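Covering a low work table for a shared hobby room
Posted in April by Jonalyn Macaraeg
Print this page | E-mail this page

Our residents' association keeps a narrow room for sewing, model building and small repairs. The present work table is bare on top, and members have reported that pins and small screws are difficult to find on it. We wish to cover the surface with a plain sheet in a light color. The covering should lie flat, wipe clean and come off without leaving residue. Advice on material and on fixing would be appreciated.

Dineo Mabaso

A green sheet is a sound choice. Green is easy on the eyes over a long evening, and both steel pins and white thread show up well against it. A sheet laid on a sturdy cardboard box will serve while the association decides whether a permanent table is justified. 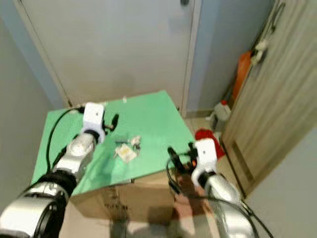
Green sheet over a cardboard box, used as a small work table.

With regard to fixing, I recommend double-sided tape of the removable kind, applied only along the underside of the edges. Glue should be avoided. Our own group used a spray adhesive on its first table and spent 83 dollars on a replacement top. Trim the sheet after it has rested flat overnight, as material that has been stored on a roll will shrink back slightly at the ends.

I-seul Nam

The previous reply covers the main points. I would add that thickness matters more than the brand. A thin sheet shows every ridge beneath it and begins to crease within weeks. We purchased ours from Zanetti, and the shop cut it to size at no charge.
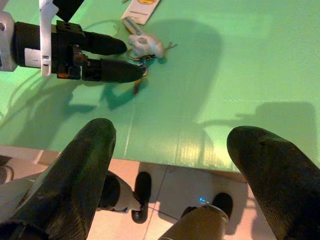 Can a creased sheet be made flat again?
Most light creases will relax if the sheet is placed face down on a clean floor and weighted with books for 7 days. A sharp fold is usually permanent and should be turned toward the back of the table.

Members should also be asked to keep hot tools off the covering. A folded cotton towel is sufficient for a small iron – a soldering iron requires a proper stand. For cleaning, a damp cloth and a drop of dish soap are adequate, and solvents are to be avoided because many of them will cloud the surface.
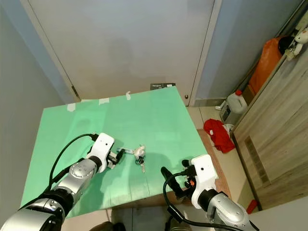
It is further advisable to order one spare piece at the time of purchase. Colors vary between batches, and a patch bought a year later is unlikely to match.

Milagros Sebastian

Wallpaper paste works for me.

Comments

Jana Ostermann: I would not use paste on a table that anyone intends to keep.

Jonalyn Macaraeg: Thank you to all. The removable tape has been ordered and the spare piece will be added to the request.

Dineo Mabaso: Please measure twice before the shop cuts it. Ours came back nine inches short.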